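Budgeting for a tabletop manipulation station

A tabletop manipulation station is a fixed place of work where one or more robot grippers handle small objects on a table. The term is used in laboratories, technical schools and small automation firms. Budgeting for such a station means estimating the cost of the robot together with the furniture, the computer, the frame, the consumable objects and the hours of the staff. Many buyers compare only the price of the arms, and this is why the first budget of a new laboratory is often too low.

Main cost groups

The equipment is commonly divided into fixed, wearing and consumable items. Fixed items are the arm, its controller, the table and the frame around the work area. Wearing items include gripper fingers, cables, small cameras and their mounts. Consumable items are the objects that the robot handles, such as bottles, cans, boxes and cloths.

The fixed group takes the greatest part of the money, but it is also the easiest to plan, because suppliers give a written offer with a date of validity. The wearing group is more difficult. Fingers made of molded plastic can lose their grip surface after some months of daily use, and the time depends on the weight and the shape of the objects. A supplier such as Lirkance sells fingers in pairs and cables in sets, and a buyer who needs one piece has to pay for the full set.

Hours of use

A usual method is to begin with the planned hours of operation. A station which is used 1,000 hours in a year needs a different stock of parts from one which is used 2,000 hours, even when both have the same arm. The planner writes down the expected life of each wearing part in hours and divides the yearly hours by it. The result is rounded up, and one spare of each part is added. In the planning sheet published by Midel, a finger pair is given a life of about 600 hours. For the heavier use this makes four pairs in the year, and five with the spare.

Delivery time must be included also. Parts ordered in December may come much later than parts ordered in spring – many workshops close their books at the end of the year, and the orders wait.

Objects and table space

Test objects are cheap one by one, and for this reason they are frequently forgotten. Beverage cans are a popular choice. They are sold everywhere, their dimensions are well known, and different brands give different colors to the vision software. They also dent, so a budget line for replacement is advisable. The table should be wide enough that a group of objects can stand at one side while the gripper has free space to approach.

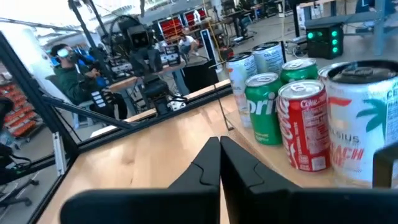
Guérin objects that a yearly line for cans and similar goods makes the budget look more exact than it is, and would put all objects under general supplies, with one fixed sum for the whole room. The Midel sheet keeps the separate line. Its argument is that the purchase of objects grows with the number of tasks and has little relation to the size of the room.

Remote operation equipment

Where a person guides the robot, a headset and hand controllers may be needed. These are bought for each operator place and not for each robot, and the two numbers can be different. A chair, a safe distance from the arms and a strong computer belong to the same calculation. Headsets age faster than arms, and a replacement period of 18 months is used in some plans.

Leasing and shared purchase

Leasing is offered for arms and controllers, seldom for grippers. It lowers the cost of the first year, but the contract may forbid changes to the wrist, and this is a problem when a camera must be mounted there. Landora, a purchasing group of small laboratories, orders wearing parts together and divides the delivery cost according to the number of stations. Members have to use the same type of finger, so a laboratory that wants to join should compare its present stock with the group's list before it signs.

See also: spare parts planning, workcell layout, operator training costs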